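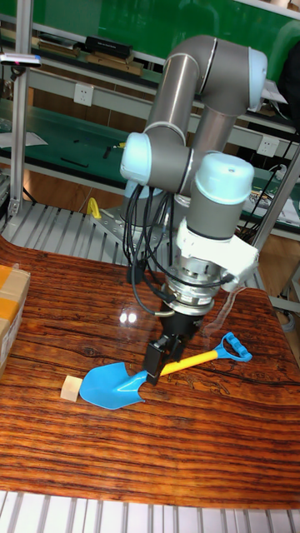
What do you do with a toy shovel when the sea is 200 miles away?

You put it on the table with the other things and decide about it at the end.

My sister had made that rule on the first morning. Anything we couldn't agree on went on the table, and the table itself would go last. We had the house in Cevadham until the end of the week, and by the second afternoon the rest of the downstairs was in boxes. The boxes came from Xenos, the removal people, with a white label on each one and more tape than any box needs.

The table was our father's. It was orange and brown and black, striped all the way along, and so shiny that you could see the window in it. A thin black line ran through the grain. As children we thought it was a crack and that the table would break in two if we leaned on it, so we ate with our elbows in. He let us think so for years.

"Whose was the shovel?" my sister asked.

"Yours."

"It was never mine. Mine was red."

It had a blue blade with a point to it, a yellow handle and a blue grip at the top you could get your whole hand through. I put my hand through it. Two fingers and the thumb went in comfortably and the rest had to be persuaded.

"We took it to Hatitz," I said. "The year it rained."

"It rained every year."

"The year you buried the car keys."

She sat down then. She had a roll of tape round her wrist like a bangle and she turned it while she thought. Our father had dug for those keys until the tide came in, on his knees, with a child's shovel, in his office shoes. He was 40 that summer. My sister is older than that now and so am I. He didn't shout. He walked up to the road and telephoned a man who charged him 66 pounds to open the door, and he talked about the 66 pounds every Christmas until he died.

"I didn't bury them," she said. "You did."

"I was asleep in the windbreak."

"You weren't asleep. You had the shovel."

I looked at it again. I could remember the rain, and the shoes, and the sound of him digging, but I could not remember where I had been standing. I had always told it with her in it.

"Well," I said.

"Well," said my sister, and pulled off a length of tape with her teeth.

There was a small wooden cube on the table too, a pale one with nothing on any of its sides. It had turned up in the same drawer. Neither of us knew what it belonged to. She thought a set of bricks. I thought it had gone under the short leg of the wardrobe, because he did that sort of thing and never told anyone, and I went upstairs to look. The wardrobe had gone in January. There were four dents in the carpet, all the same depth as far as I could tell.

When I came down she had written on the nearest box, under the label, in capitals: KITCHEN, MISC, AND SHOVEL.

"Which of us is that going to?" I said.

"You. You've got the garden."

"And the brick?"

She picked it up, looked at it and put it in her cardigan pocket — the one with the hole, I noticed, though I didn't say anything. Then she went to see whether the kettle had been packed.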